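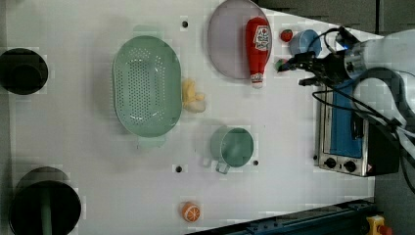
Play Kitchen and Small Appliance Collection: Arrangements for the Summer Period

The Vuvville Toy and Household Lending Library has completed the annual review of its kitchen collection, and members are asked to note the following changes to loans, returns and session times. The new arrangements take effect on June 21, 2021 and will remain in place until the September review, when the catalogue will be issued again in full.

The kitchen collection remains the most heavily borrowed part of the library. Over the past year it accounted for 1321 loans out of a total of 3115 across all categories, which include puzzles, outdoor toys, dressing-up clothes and construction sets. Demand has been strongest for mixed boxes, in which toy food is lent together with real utensils of a size that a young child can manage. The review was carried out by Noreen Flanagan, Collections Manager, and Chun-hung Cheung, who is responsible for repairs and safety inspection.

Composition of the boxes

Until now, toy food and real kitchenware have been catalogued separately, and families wishing to borrow both have had to complete two loan forms. From this summer the two will be issued together under a single number. A standard mixed box will hold a colander, a measuring cup, at least one plate and a selection of toy fruit and vegetables. Larger boxes will also contain soft items such as the plush ketchup bottle, which has had a waiting list for most of the year.

Members have asked on several occasions why the library lends real colanders and measuring cups when toy versions are available at lower cost. The view of the library, supported by comments received from parents and childminders, is that ordinary utensils last longer and hold a child's interest for more than one loan. A colander can be used for dry pasta at the table, for water in the garden and for washing the toy fruit before it is returned. The mint-green items have proved easy to find at the bottom of a toy chest, and further pieces in the same colour will be bought where possible so that sets can be made up again when one part is missing.

Toy food will continue to be lent in assortments. The library does not undertake to supply a particular item, and a box requested for its strawberry or its orange slice may be issued with a different fruit of similar size. Where a child has a strong attachment to one piece, members may write this on the request slip and the desk will do its best.

Small toy food items are not suitable for children who still put objects in their mouths. Boxes containing them carry a red tag on the handle, and the desk will ask the age of the youngest child in the household before issuing one. This applies to renewals as well as to first loans. Childminders and playgroups borrowing on an organisation card should give the age of the youngest child expected to attend.

Small appliances

The library's small appliances, among them toaster ovens, are lent to adult members only and do not form part of any play box. The distinction has not always been clear in the printed catalogue, where play items and household items appeared on facing pages under the single heading "Kitchen". In the September edition they will be placed in separate sections.

Appliances are to be collected by the cardholder in person. They will not be handed to a child, nor sent home with a neighbour or an older brother or sister, even where a note has been provided. Each appliance is issued with a printed instruction sheet, which must come back with it. A charge will be made for replacing a lost sheet.

Members returning a toaster oven are reminded that it must be unplugged and left to cool fully before it is packed. The crumb tray should be emptied and wiped, and the glass door cleaned with a damp cloth. Abrasive pads must not be used on stainless steel. Warning stickers must be left in place; if one has begun to peel, please mention it at the desk and a new one will be fitted. Control knobs should be checked before the appliance leaves the house, as loose knobs were the most common fault recorded this year.

Any appliance which has been dropped, or which has given cause for concern in use, should be reported at once and should not be used again, even if it appears to be in working order. No charge is made for faults reported promptly. Mr Cheung inspects returned appliances before they are made available to the next borrower, and members on a waiting list should allow for this when planning a family occasion.

Loan periods and limits

The loan period for mixed boxes is extended from two weeks to 4 weeks for the summer. One renewal is permitted, provided that no other household has reserved the box. Appliances will continue to be lent for one week, without renewal.

Each household may hold two boxes and one appliance at any time. Playgroups and registered childminders may hold up to five boxes. Organisations wishing to borrow more for a single event should write to the Collections Manager at least two weeks beforehand, giving the date, the place and the name of the person who will be responsible for the items.

Reservations may be made at the desk or by telephone. A reserved box will be kept for three opening days and will then be offered to the next household on the list.

Cleaning and return of boxes

All items are to be returned clean and dry. The library has found damp toy food in closed boxes on a number of occasions this year, and some pieces have had to be withdrawn as a result. The following applies to each type of item.

Colanders, measuring cups and plates should be washed by hand in warm soapy water, rinsed and dried. They should not be put in the dishwasher, as repeated washing at high temperatures has caused some of the older plates to lose their shape.

Hard toy food should be wiped with a soapy cloth and dried with a towel. It should not be left to soak.

Plush items, including the ketchup bottle, should be surface cleaned only. They should be returned in the cloth bag provided and not placed loose among the utensils. Where a plush item has been heavily soiled, please hand it in separately and tell the desk, so that it can be laundered before the box is issued again.

When packing, plates should be laid flat at the bottom of the box, with the colander over them and the small pieces inside the colander. The contents list is fixed to the inside of the lid. Members are asked to check the box against the list at home, where a missing piece is more likely to be found, and to tick the column for the current loan. If something cannot be found, the box should still be returned on time. Pieces which come to light later may be left in the tray by the entrance at any time during opening hours.

The replacement charge for a single piece of toy food remains at 60 pence. Charges for utensils and plates are shown on the contents list.

Table play sessions

Drop-in table play will continue through the summer in the Picard Room, on the ground floor of the library. The sessions are led by Usa Pongsiri and are open to children under five with an accompanying adult. Membership is not required. Items from the kitchen collection are set out on the tables, and families are welcome to try them before deciding whether to borrow.

Ms Pongsiri will offer a different activity in each part of the summer. The first will be sorting and serving, in which children choose food for a plate and pass it to another person at the table. Filling and pouring will follow, with measuring cups and dry rice; a covering will be laid on the floor, but long sleeves are best avoided. The last will be a pretend café, for which children may bring one item of toy food from home if it is marked with their name.

Real food and drink should not be brought to the tables. A separate area is available for snacks, and adults are asked to see that hands are washed before children return to play.

Adults are responsible for the children they bring and are asked to remain in the room throughout.

Donations

The library is grateful to the households and organisations which have given items during the year, and in particular to the Skivard Residents' Association and the Dridov Nursery for their gifts of plates and utensils.

Donations of toy food are welcome if complete, clean and free of cracks. Oval plates, colanders with a smooth rim and measuring cups with a straight handle are especially useful. The library is unable to accept glassware, knives, graters or wooden items which have split. Electrical appliances can be accepted only by arrangement with Arvo Kallio, who will require the make, the approximate age and the original instructions where these have been kept.

Enquiries concerning overdue boxes and replacement charges should be addressed to Brayan Inga at the members' desk. Copies of the revised borrowing conditions are available there on request, and a large-print version can be supplied.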